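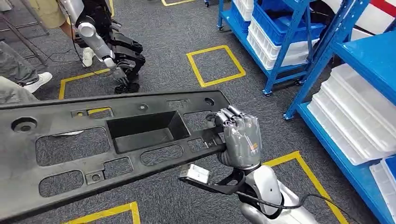
Dotik Paneles: fichas de piezas de plástico moldeado

Versión del 26 de julio de 2023
Mantenimiento: Mirta Orellana, Baltasar Barrientos

Contenido

El conjunto reúne 156 fichas de paneles y soportes de plástico, repartidas en 17 familias según su geometría. Cada ficha describe una sola pieza. No se incluyen tornillería, grapas ni embalajes.

Campos

id_pieza: entero, único en todo el conjunto.
familia: código de dos letras y dos cifras.
color y acabado: texto libre en minúsculas (negro, mate).
aberturas: lista de formas. Valores admitidos: circular, ovalada, rectangular, rectangular_redondeada.
relieves: cajera, pestaña, resalte. Una cajera con paredes inclinadas se anota como cajera_inclinada.
uso_probable: campo opcional. Si la función no consta en la documentación de la pieza, se escribe el valor seguido de un signo de interrogación, por ejemplo «soporte de parachoques?» o «portamatrícula?».

Criterios de anotación

Los orificios pequeños del borde superior se registran aparte de los recortes grandes. El agujero central de una pestaña o de un resalte pertenece al relieve y no se repite en aberturas. Izquierda y derecha se refieren a la pieza vista por la cara de la que sobresale la cajera. En piezas sin cajera se toma como referencia el borde con más pestañas.

Revisión

Agustina Ojeda revisó las familias de paneles calados y Thérèse Sutherland las restantes. Quedan alrededor de 26 fichas con el campo relieves incompleto, casi todas de piezas con nervaduras en el reverso.

Cambios pendientes

Separar pestaña cuadrada y pestaña redonda.
Unificar las dos grafías de «portamatrícula» en las fichas antiguas.
Próxima versión prevista para diciembre.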